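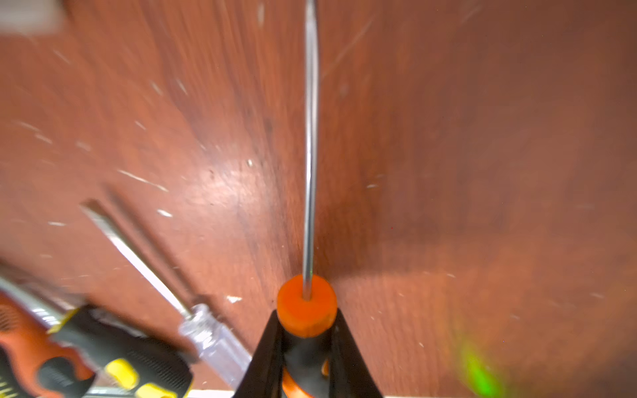 **Dundside community kitchen names new head cook**

4/5/21

The Dundside Community Kitchen has a new head cook. Nélida Zapata started in the position this morning, after nine years in the kitchen of Palma, the restaurant on the harbour side of town. She takes over the preparation of the meals which the organization delivers to people who are ill at home and cannot cook for themselves.

Zapata was chosen from 16 applicants. The position was open from January, when the former head cook moved to another province, and in the meantime the two assistant cooks shared the work between them. The menu was kept short during those months, with four main dishes that came back every week. Many clients wrote on their feedback cards that they would like to see more variety, and the kitchen hopes to offer it again before the summer.

Zapata began at Palma washing dishes in the evenings. She was then moved to the vegetable station, later to the grill, and for the last four years she was sous-chef, with responsibility for the lunch service and for ordering. She did not go to cooking school. She learned the basics at home from her grandmother, who sold soup and filled pastries from the front window of her house.

"I was sitting on a sack of flour and peeling potatoes, I was maybe six years old," she told us during a short break on Friday, when she visited the kitchen to meet the staff. "My grandmother was very strict about the peel. It had to be thin. If it was thick, she showed it to me and did not say anything."

The work in Dundside will be different from a restaurant in several ways. Most of the meals are cooked in the morning, cooled quickly, packed in trays and then brought out by drivers in the afternoon. The client heats the meal at home, sometimes the next day. A dish must therefore still taste good after it was cooled and heated again, and this excludes many things that a restaurant cook likes to make.

"Fish is difficult, and anything crisp is almost impossible," Zapata said. "But a stew is better on the second day, everybody knows this. Beans also. I have a long list of dishes which are better on the second day, and I will start from there."

The kitchen prepares meals in several versions: a regular one, one with low salt for clients with heart or kidney illness, a soft one for people who have trouble swallowing, and one without meat. Up to now the low-salt meals were mostly the regular meals with the salt left out. Zapata would like to write separate recipes for them, with more lemon, vinegar, roasted garlic and fresh herbs. The dietitian who works with the kitchen will check each recipe before it goes on the menu.

The first new dish should be ready in two weeks. It is a chicken stew with squash, corn and a little smoked paprika, and Zapata has already cooked it three times at home. A small portion was given to the drivers on Friday. One of them asked for the recipe, another found that it needed more pepper, and the pepper was noted.

There will also be some changes in how the kitchen buys its food. Until now almost everything came from one wholesaler. From this month the root vegetables, cabbage and onions will be delivered by Sekar, a family farm on the road north of Dundside, which grows enough storage vegetables to supply the kitchen until the new harvest. The bread will continue to come from Verkach. The bakery has given its rye loaves to the kitchen at a reduced price for several years, and it has agreed to add a softer white roll, which older clients have often asked for.

Zapata said that she thought for a long time before leaving Palma. The restaurant was closed to guests during a part of the last year and sold only takeout meals, and in this period she began to cook for two neighbours who were sick and could not go out shopping. She left the food in front of their doors in the evening, and the containers came back washed, one time with a note and a jar of plum jam.

"In the restaurant I rarely saw the person who was eating," she said. "With my neighbours I knew exactly who it was, and that he does not like celery. I wanted more of this kind of cooking."

Her last service at Palma was on Saturday, and the owner has promised to lend her the big soup pot until the kitchen's own new one is delivered.

When she was asked for her favourite meal on a free day, Zapata needed some time to answer. At home she cooks very simply – rice, a fried egg, and a sauce of tomato and onion that she keeps in the fridge. Her favourite tool is a small paring knife with a worn handle, which she brought with her to Dundside in a rolled dishcloth. She does not lend it to other people.

Clients who receive meals will find a short letter from Zapata in their delivery bag this week, together with a feedback card. The card can be handed to the driver with the next delivery. It has space to name a dish from childhood that the person would like to eat again, and the new head cook intends to put one of these dishes on the menu every month.

The kitchen is also looking for a part-time helper for the packing table, on weekday mornings. Experience in a kitchen is useful but not required, and training in food safety is given on site. Applications can be left at the front desk in Dundside during opening hours.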